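Week 5: Two Hands, Three Views
Course notes for the Friday group, Munesholm

Welcome back, everyone, and thank you for being so patient with the arm bookings in February. This week we're comparing what the head camera tells you with what a wrist camera tells you, and I'd like you to spend a good long while just looking before you touch a controller (I know, I know, the controllers are the fun part).

Our task is sweeping, with a broom for one gripper and a dustpan for the other. I'm awfully fond of it as a test, as a long handle magnifies every little wobble at the wrist. In the Dodevent exercise you set the grip force on a scale that tops out at 1,000, and most people start far too high.

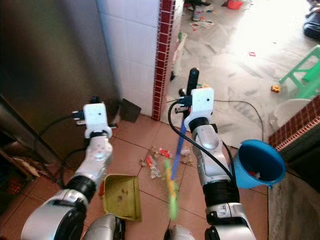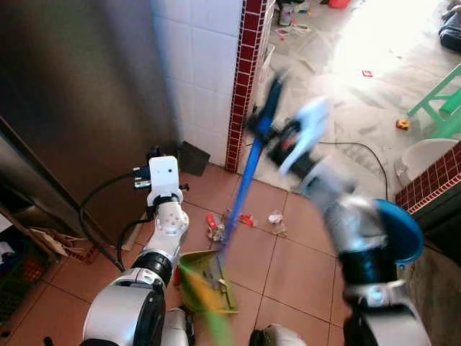
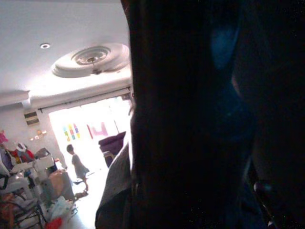

Fig. 5.1 Head camera (first and second) and wrist camera (third), same location.

Start with the first two. In the first, the pan is resting on the tiles and the broom is in the right gripper; in the second, the left arm has the pan as well. Have a look at how badly the right forearm smears in the second one, and ask yourself whether you'd trust a handle position estimated from it. Then look at the bright concrete outside, where so much of the colour is washed out.

The wrist view is a different animal altogether. The gripper takes up most of the right side, and the bright opening is nearly white, so there's much less left to work with than you might hope.

For your logbook, please do the following:

1. Run the Amatov controller for 15 trials at your chosen grip setting.
2. Mark each head camera still as usable or not for finding the broom handle.
3. Do the same for the gripper edge in the wrist stills.
4. Write a paragraph on which camera you'd keep if you could only have one.

The reading is the Mohammed notes, page 47 onwards.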